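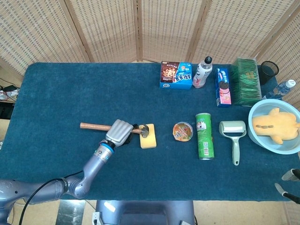
Grasp planner picks the wrong end of everything

kwadwo_kyei
2022-01-24
The planner and I have stopped agreeing about what a handle is. We're running the Prarneck grasp stack on top of our own segmentation, multi-fingered hand, cluttered table, and the score it gives each candidate grasp is dominated by how close it sits to the centre of mass. Sensible enough for a crisp tube. For a hammer it means the fingers want to be up by the head, and the wooden handle might as well be decoration. It gets worse when the head is lying on the yellow sponge, as the segmentation merges the two into one lump and the planner then works out the centre of mass of a hammer-sponge, an object I have yet to find in any shop. Has anyone persuaded it to care about what the thing is for?

mothballed_pid
Which version? Before 2 the merge threshold was hard-coded and you had to patch it yourself.

kwadwo_kyei
Version 2, threshold exposed. I've turned it both ways. Down, and the sponge and hammer part company but the lint roller becomes two objects, head and handle, each with its own opinion. Up, and I get the hammer-sponge back.

Berwyn Gape
You're tuning perception to fix a planning problem. Leave the threshold where it shipped and put a prior on the grasp score. We do it at Vodside with a table of object classes, each with a preferred region, and anything outside that region gets its score cut. Dull, a bit shameful, works on hammers.

tinribs
Works on hammers until somebody puts down a mallet.

Berwyn Gape
Then you add a row for mallets.

tinribs
And then a row for the toffee hammer, and the meat tenderiser, and by July you're running a hardware shop. I've inherited one of those tables. It had 1355 rows and three of them were spelled "screwdirver", each with a different preferred region. Learn it from demonstrations and be done.

Berwyn Gape
With how many demonstrations? Last time you said this the answer was "a few" and it was 200 per object. I can type a row in less time than it takes you to find your headset.

tinribs
200 for the first object. 40 after that, with the encoder frozen. I did post the numbers, in the thread you locked.

kwadwo_kyei
Could I have the fight and also an answer? I don't need it to hit anything yet. Pick up, move across, put down in the basin without braining the plush toy that lives there.

saltmarsh
Side question, are you planning for both hands in one go or separately? If the second one is parked near the table edge it should be in the collision model. We forgot ours on a Reisinger setup and the planner spent an afternoon routing the left elbow through the right wrist with total confidence.

kwadwo_kyei
Separately, with the idle hand as a static obstacle. It's padded by a margin I picked by squinting.

saltmarsh
That's the industry standard margin. Carry on.

mothballed_pid
Back to the sponge. Are you segmenting on depth only? A hammer head sunk into something soft has next to no depth edge along the bottom. Colour does it for free – dark metal on yellow is the easiest boundary you'll get all week. Switch on the fused mode and put the threshold back to default.

kwadwo_kyei
Depth only, yes. Fused mode was off in the config we copied from the Skoltska demo. I'd assumed they had a reason.

mothballed_pid
They had a white table and white blocks.

kwadwo_kyei
Right. Fused mode on, threshold at default, and the hammer and sponge are now two objects. The lint roller is whole again as well. It still prefers the head end, so Berwyn gets his row for now.

tinribs
One row. That's how mine started.

Berwyn Gape
Spell it correctly and you'll be fine. Config format is in the pinned post, the region is given in the object's own coordinates, and do check which way round x goes. Ours was backwards for longer than I'm prepared to put in writing.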